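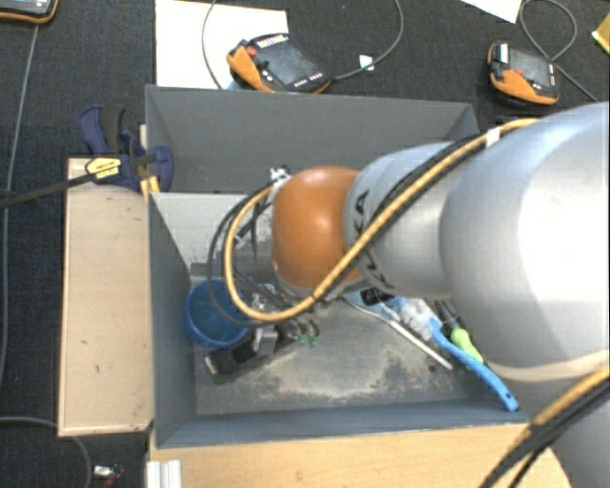 Figure 1. The bin-picking cell at Storwood, arm over the mixed-tool bin.

Besico Workshop Automation Programme
Interim progress report to the Magagula Fund
Reporting period ending June
Section 3: Cable fault, suspension of trials and return to work

3.1 Purpose of this section

The grant agreement requires the project to report any event that stops work for longer than one working day, or that leads to a change in the safety arrangements agreed at the start of the award. One such event took place in this period. It concerned the external cables on the robot arm used for the tool-sorting trials at Storwood. There was no injury. Trials were suspended, the cause was investigated, and work restarted under revised conditions which remain in force.

Sections 1 and 2 cover spending and staffing. They have been sent separately and are not affected by what follows, apart from the costs set out in 3.7.

3.2 Background to the work

The project is testing whether hand tools, brushes and small containers of mixed shape can be picked from a deep bin without being laid out in advance. Trials are carried out in blocks. In each trial the arm is sent into the bin, attempts a pick, and lifts clear. Motion is planned by the Trikix software, release 2, which was adopted at the beginning of the award.

The gripper is fed by yellow-orange and black cables that run along the outside of the arm and form a loop beside the wrist. The loop is needed so that the wrist can turn. It must be long enough to allow the full turn and short enough to stay clear of the bin walls and of whatever is lying in the bin. The original length was set by hand during commissioning and was not recorded as a controlled measurement. We now regard this as an omission.

The target for the period was 400 trials. At the time of the fault, 159 had been completed.

3.3 What happened

During trial 160 the arm entered the bin to attempt a pick near the left inner wall. As the wrist turned, the outer cable loop caught on the rim of a container standing in that part of the bin. The arm continued its planned path. The container was pulled over and the loop was drawn tight against the wrist fitting.

The signal from the gripper was lost. The controller was configured to treat a lost gripper signal as a failed pick, and it therefore began the normal lift instead of stopping. The operator saw the cable under tension and pressed the emergency stop on the teach pendant. The arm halted above the bin with the gripper still closed on a brush handle.

The operator was outside the marked working area throughout, and no other person was within reach of the arm. The cell was isolated in accordance with the site procedure and the site safety lead was informed within the hour.

3.4 Damage found

The inspection was carried out with the arm isolated. The findings were as follows.

The black cable had split along its outer cover close to the wrist. The inner conductors were exposed but not broken.
The connector at the wrist had been pulled out of line, which accounts for the loss of signal.
The yellow-orange cable was marked but passed its electrical test. It was replaced as a precaution.
One gripper bracket was bent and has been renewed.
The arm itself, its joints and its brakes were checked and found to be in order.

The container was scratched and has been kept in use. The contents of the bin were otherwise undamaged.

3.5 Causes

The investigation identified one direct cause and three contributing causes.

The direct cause was contact between the cable loop and an object in the bin. The planning software holds a model of the arm, the gripper and the bin walls. It did not hold a model of the cables. A path could therefore be accepted as clear when the cables were not.

The first contributing cause was the length of the loop. When measured after the event it was longer than necessary for the turns used in the trials. The ties holding the bundle to the arm had been moved during an earlier gripper change, and the additional slack had gathered at the wrist. The gripper change was logged, but the log sheet did not ask for the cable run to be checked.

The second was the response to a lost signal. Treating the loss as a failed pick had been a sensible choice in early testing, when the gripper sensor was unreliable and frequent stops were delaying the work. The sensor was later improved and the setting should then have been reviewed. It was not.

The third was the range of objects in the bin. The original risk assessment was written for flat and long tools. Open-topped containers were added later to widen the range of shapes. The change was approved on technical grounds, but the risk assessment was not reopened, and the possibility of a cable catching on a raised rim was not considered.

We do not attribute the event to operator error. The operator acted promptly and in line with training.

3.6 Actions taken

All actions in this list were completed before trials restarted.

1. The cable bundle has been re-routed and secured again along the arm. The permitted length of the loop is now written down and is checked with a gauge at the start of each block of trials.
2. The planning model now includes a keep-out volume around the cables. Any path that brings this volume into contact with the bin or a known object is refused.
3. Loss of the gripper signal now causes an immediate protective stop. Restarting requires a person to inspect the gripper and reset the cell by hand.
4. Joint force limits have been lowered for all movement below the upper rim of the bin. The new limits were tested by snagging a dummy cable on a fixed hook. The arm stopped in every test.
5. The risk assessment has been rewritten to cover containers and any other object with a raised or open edge. New objects may not be added until the assessment has been signed again.
6. The gripper change sheet now includes the cable run, the ties and the wrist connector.

Two further matters are open. The first is housekeeping on the floor of the cell. The investigation noted that pendants, their leads and loose papers were being placed on the carpet beside the work table. This played no part in the fault, but a trailing lead could delay a person trying to reach a stop control or could cause a fall. Wall brackets for the pendants have been ordered and leads will be routed away from the walking area when they are fitted.

The second is the fixing of the bin. It is held by a bar clamp, which was found tight after the event. The clamp is adequate for present loads, but it relies on being checked by hand. A bolted fixing is being designed.

3.7 Effect on programme and budget

The suspension lasted 11 working days. Four of these were spent waiting for the replacement cable and connector. The remainder were used for the investigation, the software change and the repeat of the acceptance tests.

Trials have resumed and the period closed below its target of 400. The lower force limits and the keep-out volume have made each trial slower, and some picks close to the bin walls are now refused that would previously have been attempted. We consider this acceptable. It does mean that results from before and after the fault cannot be pooled without adjustment, and the two sets will be reported separately.

Direct repair costs came to £500 and have been met from the maintenance line. Staff time has been absorbed within existing posts. No additional funding is requested. We do ask the Fund to agree that the deadline for the first full set of trials be moved into the next reporting period. The final delivery date for the project is unchanged.

3.8 Remaining risks

The keep-out volume is a fixed shape, while the cables move. It has been made generous in order to allow for this, but it cannot represent every position the loop may take. Until an internally routed cable is available, some risk of contact remains. It is controlled by the force limits and the protective stop, both of which are tested at the start of each block.

Objects that shift during a pick may also move into a path already judged clear. The cell checks the bin contents before each pick and does not check them again during the movement. Work on this point is planned for the next period.

3.9 Decisions requested

The Fund is asked to note the event and the actions taken, to approve the revised date for the first full set of trials, and to confirm whether it wishes to receive the full investigation report. The report can be supplied on request, together with the revised risk assessment and the test records for the protective stop.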